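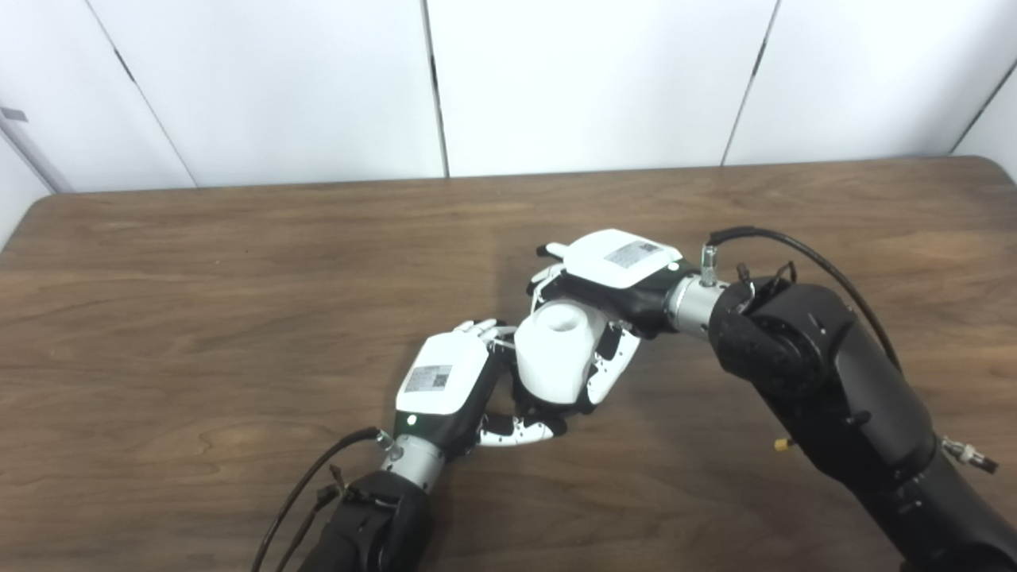

Why does a wooden tabletop get wider in summer and narrower in winter?

Wood takes in water from damp air and gives it back to dry air, and it swells and shrinks as it does so. In most houses the air is damper in summer than in winter, so the top grows and shrinks once a year. Almost all of the change is across the grain. The length of the boards hardly changes.

Furniture Construction 1
Handout for Unit 3: Wood Movement in Tabletops
Gedlow Evening School, Wood Shop

Read this before the February session. Bring it with you, along with a pencil and a ruler marked in millimeters. We will use the same worked figures at the bench.

1. Water in wood

A living tree is full of water. Some of it sits in the hollow centers of the cells and some is held in the cell walls. The first kind is called free water and the second is called bound water.

When a log is sawn and the boards are stacked to dry, the free water leaves first. The boards get lighter, but they stay the same size. Once the free water is gone, the bound water starts to leave the cell walls. The walls get thinner, and from this point the board shrinks. The point where one stage ends and the next begins is called the fiber saturation point.

Drying does not stop the process for good. A dry board will take water back from the air if the air is damp enough. It keeps trading water with the room until the two are in balance. The moisture content at which a board neither gains nor loses water is called the equilibrium moisture content. It depends mostly on the relative humidity of the air and a little on temperature.

Moisture content is the weight of the water in a piece of wood divided by the weight of the same piece when fully dry, given as a percent. Suppose a sample weighs 540 grams and, after drying in an oven, weighs 500 grams. The water weighed 40 grams. Divide 40 by 500 and the moisture content was eight percent. Note that you divide by the dry weight. Dividing by the wet weight is the most common mistake on the homework.

In the shop we mostly use a pin meter. It measures electrical resistance between two pins and turns that into a moisture content. Push the pins in fully, and take readings away from the ends of the board, where the wood is often drier than the rest. Set the meter to the right species before you start.

2. Three directions

Wood moves by different amounts in three directions.

Longitudinal: along the length of the trunk. Movement here is so small that we ignore it for furniture. Boards with very twisted grain or wood from the center of a young tree can be exceptions.

Radial: from the center of the tree out toward the bark, at right angles to the growth rings.

Tangential: along the curve of the growth rings. This is the largest of the three. In many species it is close to double the radial movement.

A flatsawn board has growth rings that run more or less parallel to its wide face, so its width follows the tangential direction. A quartersawn board has rings that stand more or less upright when you look at the end grain, so its width follows the radial direction. This is why a quartersawn top moves less than a flatsawn top of the same species and width.

The difference between radial and tangential movement also explains cupping. One face of a flatsawn board is nearer the bark than the other. As the board dries, the bark side shrinks more across its width, and the edges curl toward the bark side.

Look at the end grain of every board before you glue up a top. Sketch the rings in your notebook. You will need the sketch when we discuss which face to put up.

3. Working out how far a top will move

You need three numbers: the width of the top across the grain, the change in moisture content you expect over the year, and the movement value for the species and cut. A full table of movement values hangs next to the clamp rack. For class work we use one simple value for flatsawn hardwood: the width changes by a quarter of one percent for each one-point change in moisture content. Real species are higher or lower than this.

Worked case A. A flatsawn top is 900 millimeters wide. The moisture content changes by four points over the year. Four times a quarter of one percent is one percent. One percent of 900 millimeters is nine millimeters. If the top is held at its center line, each edge moves half of that, or four and a half millimeters. If the top is held along its back edge, the front edge moves the full nine.

Worked case B. A side table has a top 500 millimeters wide, same cut, same change. One percent of 500 is five millimeters in total.

Worked case C. Take the top in case A and make it from quartersawn boards with half the movement value. The total drops to four and a half millimeters.

Width across the grain is what matters. A table can be very long and the length will give you no trouble at all. Students often measure the wrong way when the top is close to square, so draw an arrow for the grain on your plan first.

4. Fastening a top to its base

The rails under a table form a frame. The long rails run with the grain of the top, and the short end rails run across it. Since a rail does not change in length, and the top above it does change in width, the two slide past each other at the ends. The fasteners have to allow this.

Slotted screw holes. Bore a hole through the rail or cleat and lengthen it into a slot, with the long way of the slot running across the grain of the top. Use a round-head screw and a washer. Tighten until the washer is snug, then back off slightly.

Wooden buttons. A button is a small block with a tongue on one end. The tongue sits in a groove cut on the inside of the rail, and a screw holds the block to the underside of the top. Leave a gap between the button and the rail on the end rails so the button can travel in both directions.

Figure-eight fasteners. One ring screws to the top of the rail and the other to the underside of the top. The fastener swivels as the top moves. The recess in the rail must be wide enough for it to turn.

Z-clips. These are bent metal clips that do the same work as buttons. They are quick to fit, and the groove can be cut in one pass with the table saw.

Glue should not be used to fix a solid top to a base. If the top can't shrink freely in dry air, it may split. If it can't swell, it may bow upward or push the joints of the base apart.

5. Breadboard ends

A breadboard end is a narrow board fixed across the end of a top to help keep it flat. Its grain runs at right angles to the boards of the top. The top changes width and the end does not, so for part of the year the two will not line up at the corners. This is normal and should be explained to whoever is getting the table.

Cut a tongue with longer tenons on the end of the top and a matching groove and mortises in the breadboard. Glue the center tenon only. Pin the outer tenons with dowels, and lengthen the pin holes in those tenons so the pins can slide. Leave space at both ends of each outer mortise.

6. What finish does and does not do

A finish slows the movement of water in and out of the wood. It does not stop it. Over a short damp spell, a well-finished top may hardly change. Over a whole season it will come close to the same moisture content as bare wood in the same room.

Film finishes such as varnish slow the exchange more than oil does. Finish both faces of a top with the same number of coats. When one face is bare, it gains and loses water faster than the other, and the top can cup.

7. Room conditions

Try to build at a moisture content near the middle of what the finished piece will see. Our bench room is kept at 50 percent relative humidity when the heating allows. Bring boards in early, stack them on stickers with air on all sides, and check them with the meter before planing. Boards from the Lernero yard are kiln dried but stored in an open shed, so they are often damper at delivery than the ticket says.

Make a note of the season on your plan. A top built in dry winter air will be at its narrowest, so leave most of the spare room for swelling. A top built in late summer needs the opposite.

8. Homework

Weigh the offcut you were given and write the weight on it. Keep it in an ordinary room at home, away from heaters, and weigh it again before the next session.

Work out the yearly movement of a flatsawn top at your own table, using the class value and a four-point change. Show the width, the percent and the result in millimeters.

Draw the underside of the same table and mark where the slots or buttons go. Show the direction of each slot with an arrow.

Hand in the drawing on one sheet at the Boateng Street entrance or at the start of class. The bench room opens at 6 p.m.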